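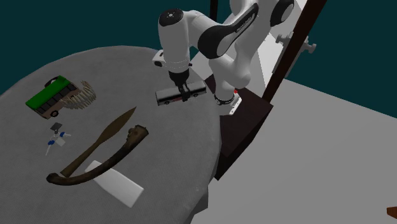
White bus with a reddish stripe, dark windows.

Paltstead Shuttle – FAQ

Where does it stop?
Library, Hinda Market, clinic, back to the library. Same loop all day.

How often?
Every 25 minutes. Every 20 in October.

Do I need a ticket?
Nope. Kids under 4 need an adult with them tho.

Bikes?
Folding ones only.

Last bus?
9 pm from the market. Dont cut it close.

Left something on board?
Call the depot, ask for Napaporn Siriwan. Mornings are best.

Dogs?
Small ones, on a lap – leash on.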